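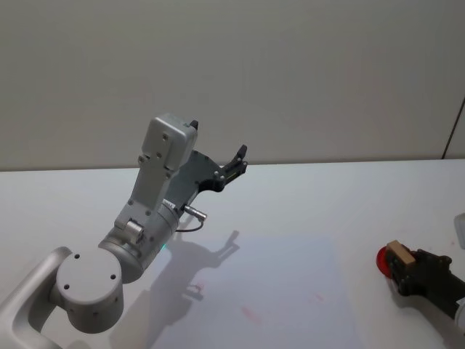 White table, left side

Home Forum Rooms & Walls New posts Members Search

Stultura Forum, Rooms & Walls
Which color for the wall behind a white table?
Posted by grayday_m, 2025-06-22

Hello all. I am painting our workroom on Grollska street in the summer and I need an opinion about one wall. The tables are white and they will stay white, I have no money for others. Now the wall behind is light gray. I find it too similar. When I sit there the whole afternoon, my eyes become tired and I don't see well where the table finishes.

I was in the Ismail paint store and they gave me a card of Oditz number 651, a dark green with some blue in it. I like it very much. But my colleagues say that a dark wall will make the room small. We have one window, to the north. Please advise.

mortar_and_tea wrote:
I would not go dark with a north window. In December you will turn on all the lamps at two in the afternoon. I painted my kitchen in a similar green and I repainted it after one winter. It was beautiful for photographs and sad for breakfast.

Have you tried a warm white? It separates from a cold white more than people expect.
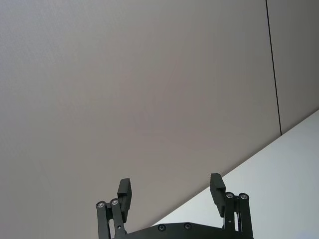
Same room, plain background

grayday_m wrote:
Thank you for the fast answer. I put one more picture. Warm white I didn't try. I am a little afraid that next to the cold white of the tables it will look like an old wall which is dirty. Maybe I am wrong.

lindenbox wrote:
You are not wrong. Warm white beside cold white looks yellow, always. I disagree with mortar_and_tea here. Either you make a clear difference or you leave it as it is.

And tired eyes are very often from the lamp. What do you have on the ceiling? If the bulbs are cold and bare, you can paint the wall any color and at four o'clock you will still have a headache. First change the bulbs, this costs less than one can of Oditz.

mortar_and_tea wrote:
"Always" is a strong word. It depends on how yellow is the white. But I agree about the bulbs.

grayday_m wrote:
The ceiling has long tubes, quite cold. I will ask if we may change them. The building owner must permit it, and for the paint he already gave permission, so it is easier for me to paint. 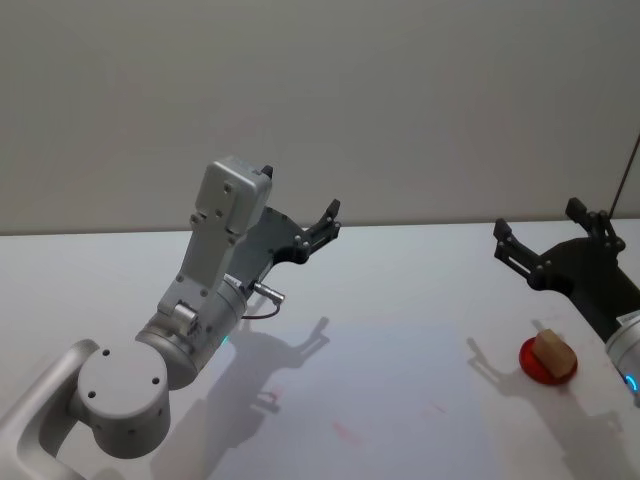

Photo: grayday_m, Stultura member gallery, no. 947

One more, with the line where the table meets the wall. For me the two are too close in color, but I look at it every day, so perhaps I exaggerate.

pkt_13 wrote:
I see the edge without difficulty. It is a calm gray and I would keep it. If you want green, paint only the lower part, up to the height of your shoulder when you sit. Then you have the contrast behind the table and the light wall on top. Use a good tape and take it off before the paint is fully dry.

lindenbox wrote:
Half walls are for school corridors.

pkt_13 wrote:
I liked my school corridor.

grayday_m wrote:
The half wall is interesting, I did not think about it. I will buy the small test can of 651 and paint a big sheet of cardboard, then move it up and down. Does somebody know if Oditz matte can be washed? People lean chairs on this wall.

mortar_and_tea wrote:
Mine left shiny places where I rubbed it. Ask at Ismail for the satin.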